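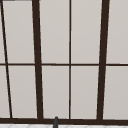 Seit Mai spiele ich wieder Bass. Ich schreibe das so nüchtern hin, weil meine Schwester meint, ich hätte in den letzten Wochen davon erzählt wie andere Leute von einer Taufe.

Der Bass lag elf Jahre im Koffer. Ein Harries, viersaitig, sunburst, gekauft von meinem ersten Lehrlingsgehalt und seither auf zwei Stadtfesten, einer Silberhochzeit und einem sehr schlecht besuchten Benefizabend für eine Orgel zu hören gewesen. Die Saiten waren noch die von der Orgel. Ich habe einmal mit dem Daumen drübergestrichen und mir danach die Hände gewaschen.

Schuld an allem ist Boonsong. Boonsong Prasertsri spielt Tenorsaxofon und arbeitet zwei Stockwerke über mir in der Lohnbuchhaltung, und wir hatten uns bis zum Frühjahr ausschließlich über Reisekosten unterhalten. Dann stand er in der Teeküche und summte »Stella by Starlight«, und ich Trottel summte die Basslinie dazu. Zehn Minuten später war ich Mitglied eines Quartetts.

Das Quartett heißt Cutmont. Der Schlagzeuger hat den Namen mitgebracht und weigert sich zu erklären, woher. Ich hatte Gegenvorschläge, die wurden freundlich angehört.

Zur ersten Probe kam ich mit meinem alten Verstärker, einem Semton aus zweiter Hand, der beim Einschalten ein Geräusch macht wie ein Kühlschrank, der sich räuspert. Er wiegt so viel wie ein Kühlschrank. Der Proberaum liegt im dritten Stock. Der Pianist ist 41 und damit der Jüngste von uns, er hat die Treppe trotzdem den anderen überlassen, wegen der Finger.

Musikalisch lief der Abend so: Boonsong zählte ein, und alle anderen fingen an. Ich fing auch an, nur nicht im selben Stück. Wer jahrelang Rock und Schlager gespielt hat, findet im Bass einen gemütlichen Ort. Man sitzt auf dem Grundton und wartet, bis der Sänger fertig ist. Beim Jazz läuft man, vier Viertel pro Takt, immer weiter, und während man überlegt, wo der nächste Akkord wohnt, ist er schon umgezogen. Nach »All the Things You Are« hatte ich einen Krampf im Unterarm und den Verdacht, dass es mehr Things waren als angekündigt.

Boonsong hat ein Notenbuch dabei, einen Ziegelstein mit 813 Stücken, aus dem er jede Woche drei aussucht. Er sagt die Seitenzahl an wie ein Pfarrer das Lied. Wenn ich ihn richtig verstehe, hält er alles unter fünf b-Vorzeichen für Anfängermaterial.

Ich übe also. Morgens vor der Arbeit, mit Kopfhörern und einem Metronom von Fledex, das sich nur in Viererschritten verstellen lässt. Angefangen habe ich bei 40, da hat man zwischen zwei Schlägen Zeit, über sein Leben nachzudenken. Inzwischen bin ich beim Doppelten, an guten Tagen. An schlechten behaupte ich, es sei eine Ballade.

Neue Saiten habe ich mir auch gegönnt, geschliffene, weil der Mann im Laden sagte, die klängen »holziger«. Meine Nachbarin von unten findet das auch, sie hat es allerdings anders formuliert und dabei auf ihre Armbanduhr gezeigt. Wir haben uns auf die Kopfhörer geeinigt.

Ein Auftritt steht auch schon fest, im Hinterzimmer einer Weinstube, an deren Türbalken die Jahreszahl 1618 eingeschnitzt ist. Der Wirt ist stolz darauf. Der Schlagzeuger hat angemerkt, dass in dem Jahr der Dreißigjährige Krieg losging, und der Pianist hat gefragt, ob es dort wenigstens ein Klavier gibt. Es gibt eins. Über die Stimmung wollte der Wirt sich am Telefon nicht äußern.

Zwölf Stücke sollen es werden. Sieben kann ich, bei dreien weiß ich, wo sie aufhören. Für den Rest hat Boonsong mir die Akkorde in großer Schrift abgeschrieben, und bei der Bridge von »Have You Met Miss Jones« steht mit Bleistift am Rand: »einfach weiterlaufen«.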